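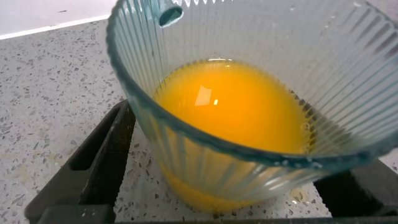 **Figure 4.** Verre cannelé contenant un liquide jaune orangé, tenu entre les deux doigts de la pince au-dessus du plan de travail moucheté ; vue de la caméra de poignet.

## 4.2 Règles de conduite pour la manipulation de récipients ouverts

Les règles exposées dans cette section ont d'abord été rédigées pour notre propre usage, sur une feuille fixée à côté du poste d'Arnley, et c'est un peu par la force des choses qu'elles ont pris la forme d'un protocole. Nous les donnons ici presque telles quelles, avec les hésitations qui les ont accompagnées, car il nous semble que les équipes qui débutent sur ce genre de tâche gagneront davantage à connaître nos scrupules qu'à recevoir une liste trop lisse.

Un récipient ouvert et rempli pose au téléopérateur une difficulté que les objets rigides ne posent pas : la prise peut être excellente et l'essai mauvais. Nous avons donc séparé, dans la grille de notation, la qualité de la saisie et la tenue du liquide. La première s'évalue sur la position des doigts et sur l'absence de glissement ; la seconde, sur la comparaison du niveau avant et après le déplacement, complétée par un examen du plan de travail. Un essai peut ainsi être retenu pour l'apprentissage de la saisie et écarté pour celui du transport, ce qui nous a évité de jeter bien des enregistrements parfaitement utilisables.

### 4.2.1 Inclinaison et hauteur de levée

La question de l'inclinaison nous a occupés plus longtemps que nous ne voudrions l'admettre. Vu depuis le poignet, un verre paraît volontiers penché vers l'observateur, comme à la figure 4, et plusieurs annotateurs ont au début confondu cet effet de point de vue avec une inclinaison réelle. Nous demandons désormais que l'angle soit lu dans la pose enregistrée du bras, et jamais estimé à l'œil sur la seule vue de poignet. Au-delà de 14 degrés par rapport à la verticale, l'essai est interrompu, le récipient reposé, et l'épisode conservé avec la mention « interrompu ».

La levée se fait en deux temps. L'opérateur décolle d'abord la base de quelques millimètres et marque une pause de 2 secondes, le temps que la surface se calme ; il ne poursuit qu'ensuite vers la hauteur de transport. Cette pause paraît interminable les premiers jours (nous l'avons tous écourtée au moins une fois), mais on s'y fait, et les trajectoires y gagnent une régularité très agréable à relire.

### 4.2.2 Verre transparent et parois cannelées

Les parois cannelées méritent quelques mots à part. Elles fragmentent la lumière en fines bandes claires et déforment la teinte du contenu lorsqu'on la regarde à travers le flanc du verre. Le niveau du liquide doit par conséquent être relevé à l'intérieur, par-dessus le bord, là où la surface se lit directement. Les reflets de l'éclairage sur cette surface ne sont ni masqués ni retouchés. Ailsa Skinner, qui a relu l'ensemble des consignes d'annotation, a beaucoup insisté sur ce point, et nous lui donnons raison : un modèle qui n'aurait connu que des surfaces sans éclat serait bien démuni dans une vraie cuisine.

Il en va de même des petites marques sur le plan de travail. Sur un revêtement moucheté, une tache jaunâtre peut être une goutte aussi bien qu'un reflet, et nous préférons de loin l'étiquette « indéterminé » à une certitude de complaisance. L'annotateur qui hésite consulte les vues voisines de la séquence ; s'il hésite encore, il garde son doute et passe à la suite.

### 4.2.3 Séances et remise en état

Une séance comporte au plus 20 essais avec liquide, après quoi l'opérateur cède la place. Les doigts de la pince sont essuyés entre deux séries, ainsi que l'extérieur du récipient, et toute ébréchure entraîne le retrait immédiat du verre. Le remplissage s'effectue toujours bras à l'arrêt, par une personne qui annonce à voix haute le début et la fin de son intervention. L'usage vient de l'atelier Postovwood, où il était déjà bien établi, et nous l'avons adopté sans y changer un mot.

Les consignes ont été révisées en septembre, à la suite des remarques du groupe Mahlangu sur la durée des séances. La version suivie pour tous les essais analysés à la section 5 est celle du 22 octobre 2023 ; les épisodes antérieurs figurent dans le corpus Atix sous une étiquette distincte et n'entrent pas dans les comparaisons.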